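Hivia Screen Stars Trivia Game
By Ornley
In stock
Last updated August 31, 2023

Hivia Screen Stars is a card trivia game about film and television performers. It has 2000 questions on actors, roles, first jobs, stage names, screen families and long-running shows, going back to 1930. The questions are sorted by period and by difficulty, so people who grew up on different shows can play at the same table.

The game comes in a lift-off box with a divided tray. The cards are printed on both sides and have a matte finish. The answers are on the same card as the questions, at the bottom and upside down, so the reader should hold the card up and keep a thumb over that part.

What's in the box
Question cards in four colors
Answer pad, 100 sheets
12 player tokens
Sand timer
Rules sheet in English

How a round works
One player reads and everyone else writes. The reader draws a card from the color chosen by the player on the left and reads the question out loud twice. Turn the timer over after the second reading. When the sand runs out, pencils go down and the answers are passed to the reader. A correct answer moves your token one space. If only one player got it right, that player moves two. The reader changes every round.

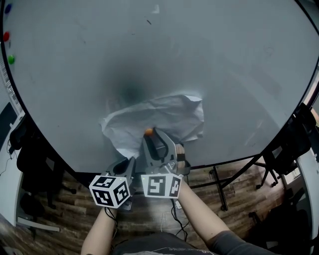
Can we play with only two people?
The rules sheet has a two-player version on the back. Each player reads to the other, the timer is used for every question, and the first to finish a full lap of the score track wins. Pencils are not included in any version of the game.

The four colors
Blue cards cover movies. Most of the questions are about leading roles, but there are plenty on supporting parts and people who were replaced before shooting ended.
Green cards cover daytime drama. These ask about characters, recasts, weddings and which performer left for a prime time show. Players who never watched daytime television will find green the hardest color.
Red cards cover prime time series, comedies and drama together.
Yellow cards cover life off screen: early jobs, brothers and sisters in the business, music careers and second careers. Nothing on the yellow cards deals with court cases, illness or divorce. 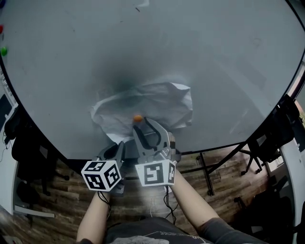
Each color has an easy side and a hard side, marked with one star or two. Agree before you start which side you are using. Mixed groups often let younger players answer from the one-star side all evening while the adults stay on two stars, and the scoring works the same way.

Spelling does not count. If the reader can tell who you mean, the answer is good. For a character question, a first name is enough unless the card says otherwise. A performer's married name and stage name are both accepted.

A full game takes around an hour.
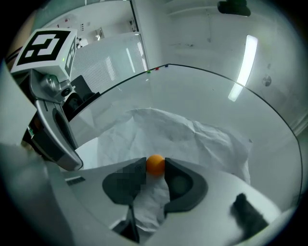 Orange ball between the gripper fingers, crumpled white sheet behind.

Changes in this edition
This edition replaces the older Hivia box with the spiral answer book. The book is gone and the answers are now on the cards. Questions that depended on a show still being on the air have been rewritten or dropped. The card size has changed slightly, so cards from the older box will fit in the tray but can be told apart from the back.

The Zedisum expansion pack works with this edition only. It adds cards on child performers and voice actors and uses the same four colors. It is sold separately and needs the tokens and timer from the main box.
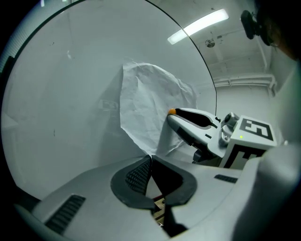 One buyer wrote to us that the green cards were too heavy on recasts and that her group had started skipping them by the second game. She liked the yellow cards best and asked for more on soap actors who also sing. She gave it four stars.

Shipping and returns
Orders ship from the Karaca warehouse. Unopened games can be returned for a full refund. If a card is missing or misprinted, send us the color and the number in the top corner and we will mail a replacement at no charge. Extra answer pads are listed under Parts.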